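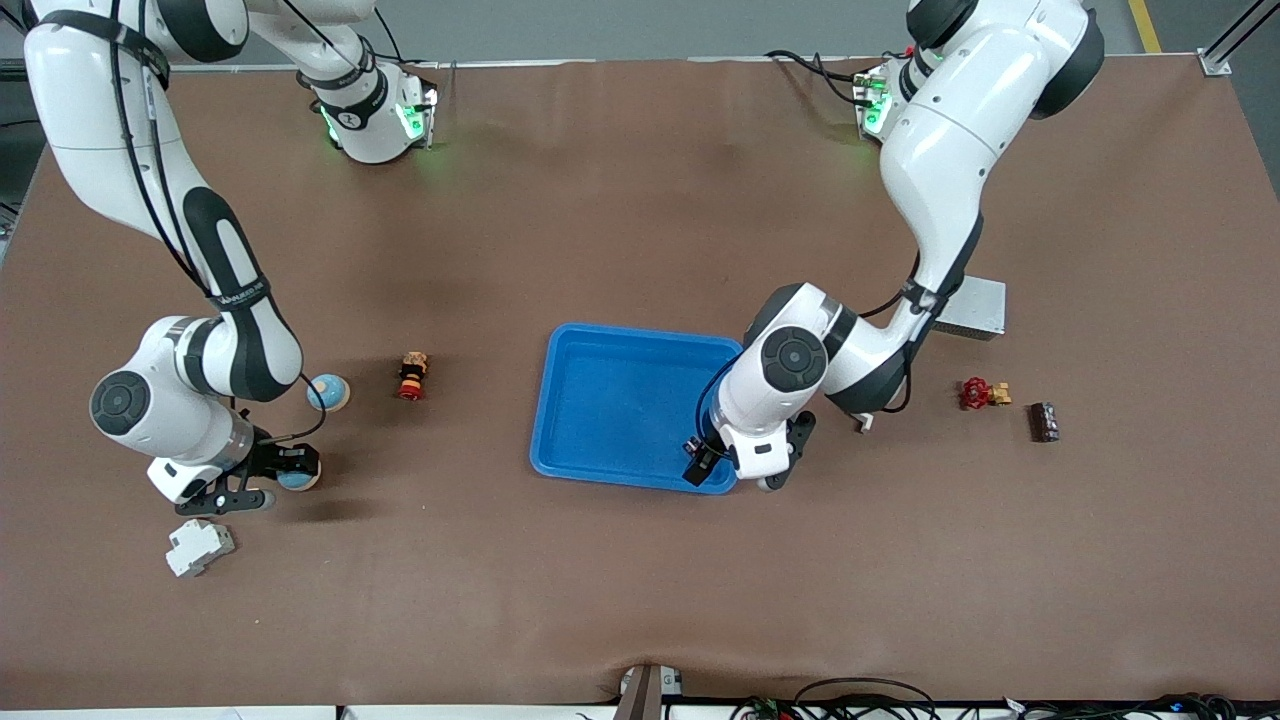
## Let the kitchen table be a mess

My brother Nizar has a rule in his house that the table gets cleared by nine every night. Wiped down, chairs pushed in, a bowl of lemons in the middle (he doesn't even cook with lemons). When I visit I spend the whole evening worried about where to put my glass. I love him, but I think he's wrong about tables, and I've been meaning to write this since June, when we had a pretty silly argument over it.

My position is that a home needs at least one big flat surface where you can leave something half done. A jigsaw, a sewing pattern, taxes, whatever. If you have to put it all away before dinner, you have to really want to do it, and most of the things worth doing on a weeknight are things you only sort of want to do. I'd never sit down and announce that I'm going to work on the family photo album. But if the album is already lying open with the glue next to it, I'll stick in two pictures while the rice cooks. That's how 528 photos got sorted at my place, over one very slow winter.

Our parents' table was like this. It was an ugly extending thing from a store called Sabbagh that closed years ago, and one leg was shorter than the others after a move. Mom did her bookkeeping at one end and we did homework at the other, and somewhere in between there was usually a radio my father had opened up and not closed again. We ate around it all! Nizar says he remembers this as stressful. I remember it as the only room where everyone was in the same place without having been told to be.

He has a point about food. I'll give him that. Glue and hummus shouldn't share a surface, and I once lost a whole page of a letter to a spilled coffee and had to write it again from memory, worse. My fix is brown paper. A big roll of it costs almost nothing, you tape it under the edge, and then you can draw on it, drip on it, write phone numbers on it, and pull the whole thing off when company comes. My son Jad, who is 15, did a month of algebra directly on ours. Some of it was even right.

The other complaint I hear is that it looks bad. Well, sure. But looks bad to whom? I think we've all been trained by real estate listings. Somebody decided that a house should always look like it's about to be sold, and now there are people with a lovely long table who eat on the couch so they don't mess it up. I was in one of those open-plan places last spring, in the new buildings over by Tanano, and the woman who lived there told me she does her crafts on the bed. On the bed! With a table for eight sitting right there.

Storage is supposed to be the answer, and I've tried it. I bought the bins and the labels and a rolling cart, and for 19 days I put everything back where it went. I also made nothing during those 19 days. By the time I'd rolled out the cart and found the scissors, I wanted to watch TV. The cart now holds potatoes.

I do think there are limits. If a project hasn't been touched in a month, it should go in a box, and you should be a little sad about it and move on. And everybody who lives there gets a piece of the space, even the person whose hobby you find boring - especially that person, probably. In our house Jad gets the end by the window and I get the end by the stove, and the middle goes to whoever asks first. We fight about the middle a lot.

Small apartments are harder, I know. I lived in one room for years and my table was a door on two file cabinets, so I slept, ate and worked within reach of the same lamp. Even then I kept one corner of that door for whatever I was in the middle of, and I ate a bit crooked to make room for it. I'd do it again.

Nizar is coming over on Sunday for lunch. He's already asked, very politely, if there will be somewhere to set down a plate. There will be, if he moves the seed packets.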